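Plekcombe School of Design
Surface and Pattern, Session 4: Stripe and Crackle
Handout to accompany the lecture
Tutors: Cirilo Cortés and Yoon-hee Nam
March 2025

Before you start

Bring your Zumen notebook, a soft pencil, a black fineliner and the two card strips you cut last time. If you missed Session 3, the strips are in the tray in Room 142 and you can help yourself.

Last session was all flat pattern. Now we wrap it round a solid, and I think this is where the subject really gets going! A pattern on paper has four edges and you can see all of it. A pattern on a block has corners to turn and a top to deal with, and parts of it are always hidden from wherever you happen to be standing.

1. Two families of pattern

Almost everything in the Hsiao sample drawers (194 samples, all yours to handle as long as they go back in the right drawer) sits somewhere between two families.

Directional patterns have a grain. Stripes are the obvious case, along with herringbone, chevron and most tartans. Turn the sample through a quarter and it becomes a different pattern.

Cellular patterns are made of closed shapes packed against one another: crackle, honeycomb, giraffe, dried mud, the veins in a leaf if you look closely enough. Irregular cells usually have no obvious right way up, so you can turn the sample and hardly notice.

Put one of each side by side and they bring each other to life. The stripe looks quicker and the crackle looks busier.

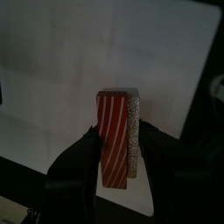

Fig. 1. Red block with thin white diagonal stripes; behind it, a cream block with a dark crackle pattern.

Look at the stripes first. They run down from upper left to lower right, and they curve gently as they go. With a ruler-straight diagonal the face would feel much stiffer. The spacing is even, so the eye reads the curve as one movement instead of stopping at each line. The white is thin and the red has plenty of room, which keeps the block reading as red. Try the same thing with equal widths of each colour and you get a barber's pole.

Proportion matters too. The face is tall and narrow, something like three times as high as it is wide, so each diagonal has only a short way to travel before it meets an edge.

Now the crackle. Only a narrow strip of it shows, and a narrow strip is enough! Fine dark lines on cream, irregular cells, and straight away you are thinking of old glaze or lizard skin. Cellular patterns are very good at this. Cover most of one up and the remainder still tells you what it is. Keep that in mind for Exercise B.

2. Words to use in your notes

Ground: the colour a pattern sits on. Red in the striped block, cream in the crackle.
Figure: the marks on the ground.
Pitch: the distance from one stripe to the next, measured square to the stripe.
Cell: one closed shape in a crackle or honeycomb.
Turn: what a pattern does when it reaches a corner. It can carry on, stop or start again.
Return: any face next to the one you are looking at.

People mix up pitch and stripe width every year. Pitch includes the gap.

3. Ground, surroundings and light

A pattern never sits by itself. A cream block on a pale table has to rely on its dark lines to hold its shape, while a deep red one stands out at once. Move both to a dark table and the cream one comes forward. Yoon-hee will show this in the lecture with the blinds down, and it is a lovely moment – do sit near the front if you can.

Surroundings are worth planning as carefully as the object. Black fabric walls fall away into shadow, light from above keeps your attention on the table, and a white board on a black tabletop gives you two very different grounds within reach of each other. You can try a small version at home with a dark jumper draped over two chairs, a desk lamp and a sheet of cartridge paper. Watch the top face of the block as well. With the lamp overhead it will often look paler than the front, even when the colour is exactly the same.
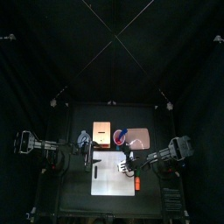
4. Exercises

Exercise A: turning a stripe
Fold one card strip into a tall block. Draw a diagonal stripe on the front face, with a slight curve, and carry it round all four sides so that it meets itself again. It probably won't meet the first time. Adjust the pitch and go again.

Exercise B: crackle with a window
Cover the second strip in crackle using the fineliner. Vary the cell sizes and avoid drawing a grid by accident. Then mask it with plain paper, leaving one narrow slot, and ask a neighbour what they see.

Exercise C: the pair
Stand A in front of B so that B is mostly hidden. Draw them on white, then on black. Write up to 300 words on what changed.

5. To hand in

Both blocks, your drawings and the written piece, in the Nado tray by the start of Session 5. Keep your failed stripes. They go towards the 4,000-word portfolio essay in September, and Cirilo likes to see them.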